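How I Set Up a Play Fruit Sorting Table for Preschoolers

10/15/21

If you have a preschooler and a pile of play food, you already know where it all ends up (under the couch, in the bathtub, in my case once inside a rain boot). I started setting up a little fruit table back in February when we were stuck inside with colds, and it has become the thing I pull out whenever I need a calm half hour. It costs next to nothing and it packs away in a shoebox!

What you need

Three plastic plates, each a different color. Mine are yellow, pink and green. Go for shallow ones with a bit of a rim so things don't roll off.

One plastic cutting board. A green one is what we use, with a hole at one end so it can hang on a hook when we're done.

A few pieces of play fruit. A banana and a wedge of watermelon are plenty for the first try. I add an avocado once the kids have the idea.

A table with a plain top. We had a busy striped tablecloth on ours at first and it was much harder for my youngest to keep her eyes on the plates, so off it came.

If you're buying the fruit new, look for pieces that are big enough for a small hand to grab from the side. My set is from a little shop called Pledmont, and the pieces have held up really well, but the secondhand bins are full of this stuff and nobody under five cares if the banana has a scratch on it.

Setting it up

1. Wipe the table and clear everything else off it. Crayons especially. Crayons win every time.

2. Put the plates in a row across the middle of the table. They can curve a bit, that's fine, I never get mine straight.

3. Lay the cutting board in front of the plates, on the side where your child will be sitting. This is the "store," or the "kitchen," or whatever the story is that day.

4. Put the fruit on the board with some space between the pieces. When they're bunched up, one grab sends the rest flying.

5. Sit down next to your child, not across. I did it from across for weeks and kept mixing up left and right!

How we play

Round one is just moving. "Can you put the watermelon on the pink plate?" One fruit, one color, and lots of time. Try hard not to point. My friend Prasert Chaimongkol does this with his twins and he says the fruit name and the plate color slowly, then counts to himself before saying anything else, and I've stolen that from him completely.

Round two is giving two instructions together. "Banana on the yellow plate, then watermelon on the green plate." This is a big jump, so go back to one if it gets frustrating.

Round three is swapping jobs. Your child gives the orders and you move the fruit. Get one wrong on purpose. Mine howls with laughter and corrects me, and that's when I hear the color words come out loud and clear.

After that you can go anywhere with it. Match the banana to the plate that looks most like it. Ask which fruit has seeds. Take orders like a waiter. We have a whole restaurant called Mernisico now (her name, I have no idea, please don't ask me to spell it the same way twice) and the only thing on the menu is watermelon.

A few small tips

Stop while it's still fun. I put the fruit back on the board and say the store is closed.

Watermelon wedges are the trickiest to stand up on a plate because of the point. Let them lie flat if it's causing tears.

Wash the plastic pieces in warm soapy water and leave them on a towel overnight.

If you have an older kid too, give them the avocado and make them the one who decides where it belongs. Fruit or vegetable? Ours argued about that through dinner.
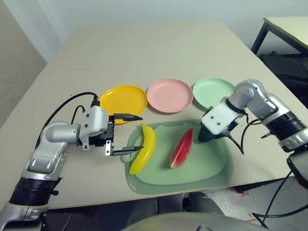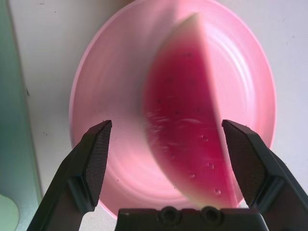
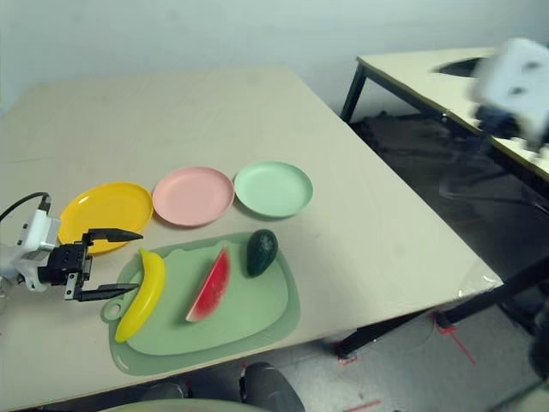 Play fruit and colored plates. The avocado joins the banana and watermelon in the last photo.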